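**Box storage of small electrical items** is the household practice of keeping loose adapters, plugs, network devices and similar goods together in a single open container, most often a reused cardboard box. It is distinct from cable management, which deals with items in use, and from archival packing, in which each item has its own wrapping and label.

## Container

Shoe boxes and shallow shipping cartons are the usual choice. A box that is wider than it is tall allows the contents to lie in one or two layers, so that an item can be found without emptying the whole. Flaps or a separate lid are commonly removed when the box is in regular use. Corrugated board tolerates the weight of several power adapters but weakens at the corners after repeated lifting, and printed outer panels tend to scuff.

Plastic bins are more durable. In a household survey carried out in the town of Drutside, Hye-jin Byun recorded 802 containers used for small electrical goods, of which 731 were cardboard.

## Sorting

Sorting is generally done on a bed, sofa or carpet. A blanket laid over the work surface keeps hard plastic casings from being scratched and stops small parts from rolling. A ribbed or quilted blanket holds round items better than a smooth sheet — a point noted in Tracey Yeoman's handbook *The Clindard Method*, which also advises placing the box at the back of the surface and the unsorted goods in front of it. 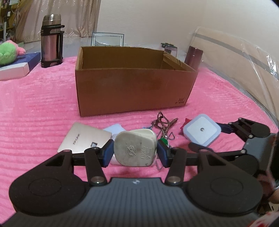
Items are normally divided by function before they are returned to the box. Common groups are:

- plugs and adapters, including fused types
- network equipment, such as routers and switches
- chargers and power supplies
- cables, coiled and tied

Flat devices are stored on edge along one side of the box. Heavier or irregular pieces go at the bottom. Yeoman recommends that a network device and its power supply be kept in the same bag, as supplies with identical connectors may differ in voltage.

## Markings

Molded lettering on a plug or adapter is often the only identification that remains once the packaging has been discarded. The word "FUSED" on a casing indicates that a fuse is fitted inside; the rating may be molded beside it or printed on the fuse itself. Raised markings in the same color as the plastic are hard to read in flat light and are best viewed with a lamp held low to one side. Cream and white casings discolor with age. Discoloration alone does not show that a part is faulty, but cracked casings and bent pins are grounds for disposal.

## Variants

The Mirau system, described by Gun-woo Kong, replaces the single box with a row of narrow cartons, one for each group. It takes up more shelf space and is found mainly in workshops and school offices.

## See also

- Cable management
- Household electronic waste
- Drawer organizer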